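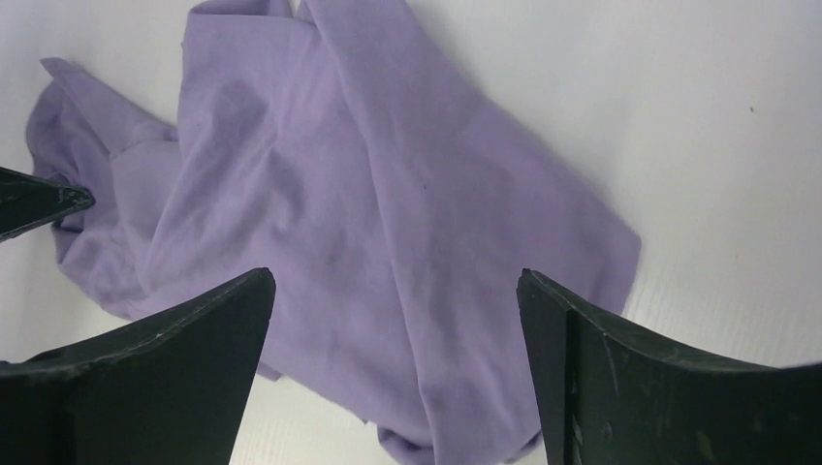
The ironing pile, and what is left of it

Sep 16, 2020
Posted by the Alaoui house diary

Search this diary Go

Up early and straight to the clothes. I said in May that I would go through them before the autumn and then I didn't, so they have sat in two bags behind the bedroom door all summer. I tipped the first bag out on the bed and did the second one after lunch.

The lavender top was the first thing I dealt with. It came out of the bag in a heap and I looked at it for a good while before doing anything with it. The colour has gone greyer than I remember, or it may only be the folds. There are a few tiny dark specks on it that look like lint. I went over it with the sticky roller and then again with my fingers. I have put it on the keep pile for now – it is soft and I will wear it round the house if nowhere else.

Folding next. I have been doing it the same way for years: face down, sides in, sleeves back, bottom up to the neck. It works well enough for shirts and badly for anything with a thick hem, which wants to roll up on itself. I tried folding those in three from the bottom and they stay put better in the drawer. The drawers are the narrow Skeltero ones, 35 cm across inside, so everything has to be folded to half that if I want two rows. I cut a piece of card to the right width and folded round it. Slow at first, then quicker.

Washed one load at lunchtime, darks, with the last of the Jullus powder. I need to buy more. The small box was 700 g and lasted less time than I wanted, so I will get the bigger one if the shop has it. Hung everything on the airer by the back window because it looked like rain. It did rain, from two until nearly four.

The second bag was mostly bedding and old towels. Two pillowcases with no partner, a fitted sheet with the elastic gone, a tablecloth I had forgotten we owned. The sheet is going to be dust sheets for when the hall gets painted. The towels have gone in the cupboard under the stairs for the bike and the muddy boots.

Ironed for an hour in the evening with the radio on. The iron is spitting a bit and left a mark on a white collar, so I emptied it and ran it over an old tea towel until it came clean. I only did the things that needed it. T-shirts I don't iron – a good shake and a flat hand is enough.

One bag is ready to go to the Skirarine shop on the corner, mainly jumpers and a coat. They take clothes in the mornings only. The other bag is empty and folded up on top of the wardrobe.

Still to do: the sock drawer, the button on the grey cardigan, and the winter things in the loft. I will look at the loft once the ladder has been brought back in from the shed.

Contact | Copyright Alaoui house diary | Back to top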